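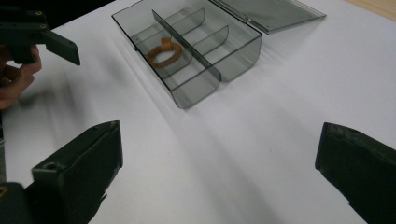
A smoky gray divided box on the sorting table, with one ring in the left half.

Kolbrún Briem keeps the small-parts stock at Praltus, a repair supply business that ships rings, washers, bands and seals to workshops. The stock list ran to 1588 lines in March. Most of those lines are objects that weigh less than a coin, and each has to be found again after it has been put away.

Briem came to the job from a print shop, where she ran the paper store. She describes the work as storage first and sorting second. "People start by sorting," she said. "They make heaps, the heaps look good, and then they go looking for boxes. The boxes have their own idea of how many heaps you get. I want to know the number of compartments before I pick anything up."

Her preference is for shallow plastic boxes with a hinged lid and fixed walls. Loose dividers that slot into grooves were used at Praltus for several years and then dropped. Thin items worked their way under the loose walls in transit, and a washer from one cell would be found two cells over. Fixed walls cost some flexibility. Briem accepts that. "If a part doesn't fit the cell, it goes in a different box. I don't rebuild the box for it."

The shape of the compartment matters more to her than its size. A square cell with a flat floor holds more, but a thin ring lying flat in a corner is slow to lift. A curved wall lets the part be drawn up the slope with one finger. Briem keeps curved cells for anything that is picked singly and square cells for anything that is tipped out and weighed.

She also has a view on color. Clear plastic shows the contents best from the side, and tinted plastic hides scratches for longer. Brown and orange parts lose some of their color behind a gray wall, so two similar browns should not be put in neighboring cells of a tinted box. Briem learned this after a Friday order to Planau went out with the wrong grade of ring in it. The order was for 500 pieces, and 175 had to be exchanged.

The table is covered in white. Briem tried green cutting mats and a gray rubber sheet before settling on it. Dark rubber bands disappear on gray. On white, a dropped ring can be found without bending down to look along the surface. The cover is wiped before each box is opened, and the lid is laid fully back so that it cannot fall shut on a half-filled row.

Her order of work is fixed. The box is opened and set square to the person. The far row is filled first, then the middle, then the near row, so that the hands do not pass over cells that are already done. Parts are placed one at a time when the count is under 12 to a cell. Above that they are weighed.
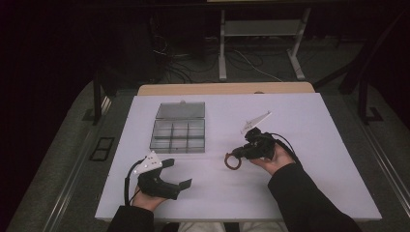
Should each compartment be labeled on the lid or on the base?
Label the base. A lid label can be read only when the lid is closed, and on some boxes the lid can be fitted the wrong way around after a hinge repair.

The labels themselves are printed on narrow paper tape and fixed to the outside wall. Briem stopped writing on the plastic with marker. It rubs off on the sides, where boxes slide against each other on the shelf, and it does not rub off on the lid, where it is in the way. For boxes with an inner cell that has no outside wall, she uses a card map kept under the box.

Elastic items are handled separately from rigid ones. Rubber bands and soft seals stick to the walls in warm weather and are dusted lightly with talc. Rigid rings are stored dry. The two are not mixed in one box, even when there are cells free. "An empty cell is not a problem," Briem said. "I have shelves of boxes with an empty cell in them. A new size comes in and it has somewhere to go."

Praltus has looked at two drawer systems, Shokri and Kulari, as a replacement for the lidded boxes. Both were tested on a single shelf. Briem found the Kulari drawers easier to pull with one hand, but neither kept thin parts in place when a drawer was carried to the table and tilted. The lidded boxes are staying for anything under a thumbnail in width. A decision on the larger washers has been put off until the next stock check.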